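Progress report no. 6: upkeep of the hand-held grippers
Prepared by Salma Bouazza, Flidmont workshop
For: Angus Hepburn, Birhane Fund
March 31, 2022

Dear Mr. Hepburn,

This report covers the second part of the maintenance grant. As agreed in September, I write only about the grippers and their spare parts. The training of the operators will be reported separately by Kenza Hamdy.

Work done

The workshop now looks after 14 hand-held grippers. Each one has its own card, where we write the hours of use, the screws that were tightened and the parts that were changed. Before the grant we had only a common notebook, and it was difficult to know which gripper had received which pads. Reda Belkadi has copied the old notes to the cards as far as they could be read.

Every gripper is inspected after 84 hours of use. The operator wipes the pads with a dry cloth, opens and closes the fingers slowly, and checks that both sides move equally. Then we look at the tips and the edges of the pad blocks. Wear at these places is what we see most often, and it is the main reason for changing a pad.
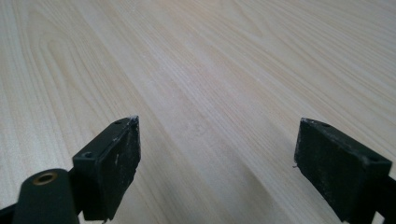

Pad blocks of one gripper, fingers open. Wear is visible at the tip of the left block and along the upper edge of the right one.

We always change the two pads together, even when one is still good. In the first months we changed only the bad one, and the fingers did not close evenly on thin objects. After this change of method the operators have made fewer complaints, but I prefer to wait for one more period before I give a conclusion.

Difficulties

The delivery of pads from Cliden came 11 days late. During this time two grippers were kept in the cabinet and the work at the Zonunley site was done with the others. No session was canceled. Youssra Kamel has asked the supplier to send the next order in two parts, and they have accepted this.

We also found that dust stays on the pad faces when the cloth is not changed often enough. A box of clean cloths is now on each bench.

Spending

The money for spare parts is used as planned. The line for tools has a small amount left, because the torque screwdriver was cheaper than in our first offer. With your permission, we would like to use this amount for a second set of pads to keep in stock.

Next period

We will continue the inspections at the same interval and finish the written instructions for changing the pads. Reda is preparing the drawings for them. I would be thankful to receive your answer about the tool money before we place the next order.

With kind regards,
Salma Bouazza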